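Bin picking fault, what we found – a thread

1/ Writing up the fault that stopped our picking cell for most of a week. Posting it because I looked for a thread like it and couldn't find one.
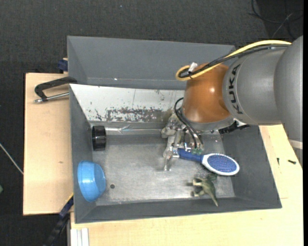 The KUKA at the bin, hairbrush at the gripper.

2/ Background. The cell takes mixed household items out of a gray bin, one at a time. The project is called Trastelar. Control software is Plindumine, which we wrote in house. The arm has been with us since May.

3/ The fault: on some picks the arm went to the right spot, closed the fingers, and then stopped dead on the way up. The log said "grip lost." The item was still in the gripper every time.

4/ A stop like that needs a person to walk over, open the gate, take the item out by hand and reset. The gripper can be holding at full force while you do this. I'll come back to that.

5/ We ran 297 picks to get a baseline. 38 ended in a false "grip lost." Flat or round items were mostly fine. The long ones did it: brushes, spoons, a toy with a tail.

6/ First guess was the air supply. Changed the regulator, checked the fittings for leaks, found none. Same fault the next morning.

7/ Second guess was the finger position sensor. Swapped it with the spare. No change. That cost us a day and a half, most of it waiting for a cable.

8/ What it was: the hoses. When the wrist turned past 70 degrees to line up with a long item, the bend in one hose got tight enough to pinch. Pressure at the gripper dipped for a moment, the pressure switch opened, and Plindumine called it a lost grip.

9/ We missed it because every leak test was done with the wrist at its home angle. At home the hose is relaxed and everything reads normal. Test at the angle where it fails. Obvious now.

10/ The fix came in two parts. Longer hose with a wider loop, and a limit on wrist rotation so it picks long items from the other side when it can. We also made the software wait for a second low reading before it stops.

11/ Now the safety part. On day two someone reached in to free a spoon with the gate open and the arm stopped, but the air still on. The pinch eased and the fingers closed the rest of the way. Bruised fingertip, no cut. It could have been worse.

12/ The gate cut the motors. It did not dump the air. Our risk assessment said it did. The dump valve was on the drawing and had never been wired in.

13/ It's wired in now. Opening the gate vents the gripper, and there's a gauge by the gate you have to read before you put a hand in. The Acuña site has a copy of this cell, so they checked theirs. Same missing wire.

14/ If you have a pneumatic gripper, open your gate and look at the pressure. Takes a minute. Don't go by the drawing.

15/ Since the fix: 20 long items in a row with no false stop. Too few to call it closed. The Esta line gets the same hose change next, and I'll add their numbers to this thread.

Last updated: 15/11/2022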